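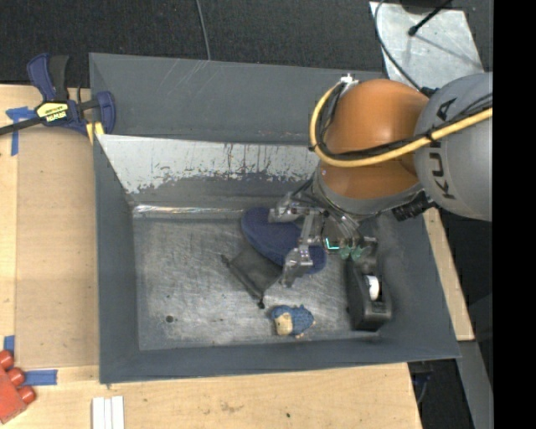

Will it pick up my stuff, or only the stuff you trained it on? Telma Leiva put that to me in an email one Sunday, and it's the question I get in one form or another every week, so it goes first.

Your stuff. Drumis is a bin-picking kit, and the whole idea is mixed items in one bin – soft things, hard things, things with drawstrings. You don't upload models of your parts. You do get better results if you run a practice session with your own items before you let it loose on orders.

What do I get for my money?

The three-finger gripper, the wrist adapter, the cable set, the overhead camera and a license for Rater, the software that scores each possible grasp and picks one. The arm isn't included, and neither is the bin. Use your own bin! Metal is fine, scratched is fine. I'd just stay away from anything mirror-polished, as the camera gets confused by reflections.

Can I use the arm I already have?

Probably. Write to me with the model and the controller version before you order. The adapter plate comes in 2 patterns and I'd hate to send you the wrong one.

How long does setup take?

Plan on a day. My fastest customer was going by lunch, and the slowest needed nearly 10 days, mostly waiting on an electrician. Clamp the bin down before you calibrate. If it shifts even a little you'll be doing the calibration over, and it's a boring 21 minutes (ask me how I know).

What does it struggle with?

Very thin, flat things lying on the floor of the bin. Cards, single sheets, empty bags. Small items jammed into a corner are hit or miss too. Rater will skip a grasp it doesn't like and come back later, and you can set how many tries it gets.

What's the difference between Drumis and Werell?

Werell is my older two-finger kit. It's cheaper and it's great for boxes. I still sell it and still fix it, but if your items are all different shapes, spend the extra.

Where do spare fingers come from?

Strömberg makes them, and I keep sets on the shelf. Order before 2 p.m. and they go out the same day.

Is there a trial?

Yes, 23 days, and you only pay shipping. Keep the foam inserts – I really do need those back.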